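Hello again from the job desk! July is when the stores out at Plekness start hiring for the back-to-school rush, and my inbox fills up with one question: what on earth do I say when they ask about my availability?

I've sat on both sides of that table (I worked the floor at Vestergaard for years before I started writing this newsletter), and I can tell you the manager already has a schedule with holes in it. She wants to know which holes you fill. So before you go in, write down the hours you can really work, week in and week out. If you have class until 2 on some days, say so. If you can't close because the last bus to Dreltdale leaves before the store does, say that too. I once told a manager I was "totally open" and then spent my first month begging people to swap shifts with me. She was not thrilled!

Weekends are where most of the haggling happens. If you can do them, bring it up early, before you're asked. If you can only do every other one, offer that, and stick to it.
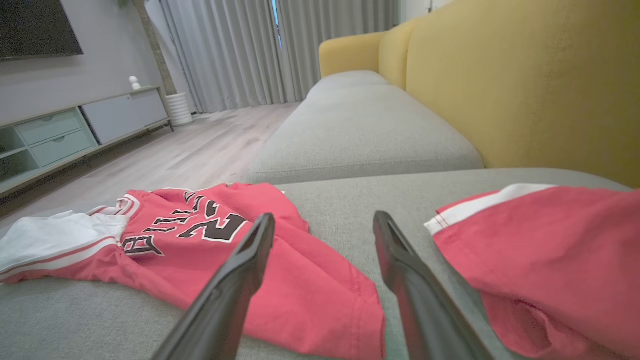
*A red Bulls jersey, number 23, on a light gray sofa.*

Then there's the written form. The Brondale outlet has you fill in a grid, one box per shift, and people rush it because it looks like the boring part. Take your time. Whatever you put in those boxes tends to follow you around long after the interview, and changing it usually means another form and a wait. Keep a copy, or at least snap a picture of it with your phone.

A reader asked if she should mention a family trip she has already paid for. Yes, please do! Wait until they seem interested, give the dates, and leave it there. Most managers would much rather hear it now than the week before.

Next month I'll get into what to wear when the ad says "casual" (I have opinions). Send me your questions by then, and please keep them under 200 words, my eyes are tired.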